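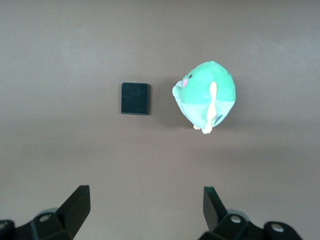 Felt

Felt is a cloth made by matting fibers together, with no weaving and no knitting. Wool is the classic choice, and it's the one I know best (I have far too much of it in the house!). The fibers have tiny scales that catch on each other when you add warm water, soap and plenty of rubbing.

Wet felting

You lay out thin layers of wool, each one crossing the one before. I use 3 for a coaster and more for slippers. Then you wet it, soap it, roll it up in a mat and keep rolling until your arms give out. The piece shrinks a lot, so start big. My first hat ended up on a teapot.

Needle felting

Barbed needles do the tangling here, and you stay dry. It's good for small shapes and for patching holes. Go slowly, those needles hurt.

Pressed felt

Factory felt comes in sheets and rolls, often with rayon or polyester mixed in. I buy mine from Abreu, which stocks 71 colors, and I still go home with gray every time.

Care

Cool water, mild soap, dry it flat. Pills come off with a razor if you have a light hand, and a flattened spot usually lifts with a bit of steam.

See also: Fulling, Boiled wool, Batting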